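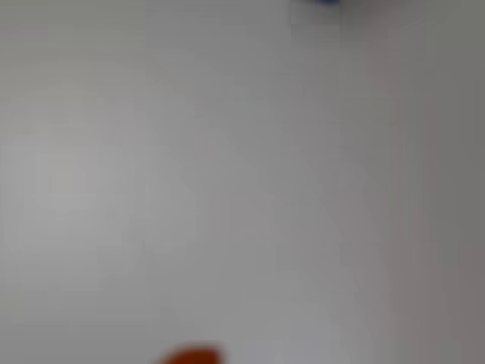
About Misamby

We look after robot cells in small factories. We don't sell robots, and we are doubtful about a good deal of what gets said by people who do.

Most of our week goes on one kind of job: a picking cell with a camera on the wrist, which worked well when it was installed and now misses. The usual advice is to retrain the software. We have been handed that advice many times and it has rarely fixed anything. Our own routine is duller. Clean the lens cover, check the bracket bolts, run the calibration plate, then 60 test picks before anyone touches a setting. If the misses are still there after that, we will talk about software.

Our longest-running cell is at Talholm, where Kettani packs bathroom fittings. We go in every 12 weeks. The log for that cell stands at 1046 entries, most of them boring — cable ties, grease, a worn suction cup. The client can read all of it.

We are wary of remote monitoring too. Luvness, our own logging tool, records faults and the time they happened. It does not predict anything, and we have taken the word "smart" out of its manual.

There are 11 of us, all able to hold a spanner. If your cell doesn't need us, we'll tell you on the phone and there is no charge for the call.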